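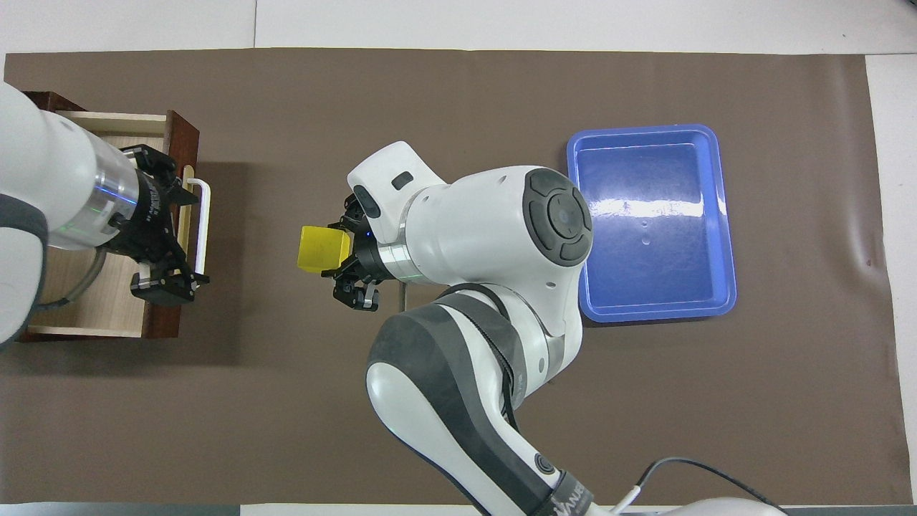
Priltalton Road Runners
Course and Start Area Safety Checklist, Girari Half Marathon
Revised June

To be completed by the course inspector before the start line is opened. Mark each item Yes, No or N/A. Any item marked No must carry a comment and the initials of the person who will correct it.

Section A. Start and finish area

A1. Barriers joined and feet turned inward on the runner side: Yes
A2. Timing mats flat, edges taped, cables covered: No
Comment: Tape lifting on the second mat at the finish. Retape before 6:30 a.m. - C.Q.
A3. Portable toilets level and unlocked, at least one accessible unit: Yes
A4. Bag drop clear of the emergency lane: Yes
A5. Public address audible at the rear of the last corral: No
Comment: Audible as far as the third corral only. Second speaker to be moved to the lamp post by the bus shelter. - K.A.

Section B. Course surface and traffic

B1. Potholes and raised covers marked with paint or a cone: Yes
Comment: New pothole after the Venckus Bridge, left side, marked in orange. It was not present at the spring inspection. Reported to the county road office.
B2. Cones in place on shared road sections (88 required): No
Comment: Four short on the river road. Spares are in the club trailer.
B3. Marshals present at all 33 posts, each with vest, whistle and radio or phone: Yes
B4. Turnaround sign visible from both directions: Yes
B5. Railroad crossing schedule confirmed with the line operator: N/A
Comment: The course no longer uses the crossing. Remove this item at the next revision.

Section C. Water and medical

C1. Water stations set up on the right-hand side, tables at least 4 feet from the running line: Yes
C2. Cups poured and covered, trash bins placed past each station: Yes
Comment: Bins at the second station stand too close to the last table. Runners drop cups well after that point. Move them farther down the course.
C3. Medical tent staffed, defibrillator checked, ice on hand: Yes
C4. Ambulance access tested from both ends of the park: Yes
C5. Heat and air quality readings taken at the start line and posted: Yes
Comment: Heat index forecast to reach 94 by late morning. Under the club heat rule, the caution flag is to be shown at every water station from 8:00 a.m. Slower runners are to be told at the start that they may stop at the halfway point and ride back. 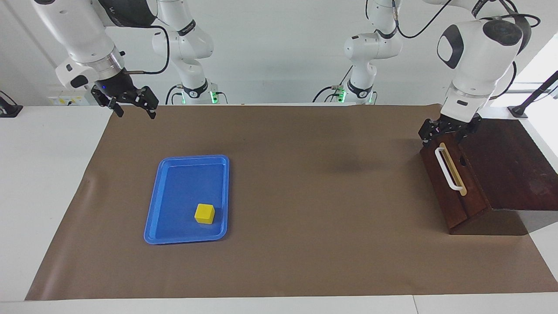

Montserrat Marín asked that item C5 be changed before the next race. In her view a flag at the water stations comes too late for anyone who has already set out too fast, and she would prefer that the caution be announced in the corrals and sent by text message the evening before. She also noted that the flag at the third station could not be seen last year until runners had passed the tables.

Response: Accepted in part. The corral announcement is added with immediate effect. Text messages depend on the entry system supplied by Trinura, and Mehrangiz Farahani will ask whether they can be sent to late entries as well. The flag at the third station is to be raised on a taller pole.

Section D. Release of the course

D1. All No items corrected or accepted in writing by the race director: Pending A2, A5 and B2
D2. Lead vehicle and sweep vehicle in radio contact: Yes
D3. Copy of this checklist left at the medical tent: Yes

Inspector: Cayetano Quintana
Second check: Kwame Akpalu
Race director: Miroslava Zakharchenko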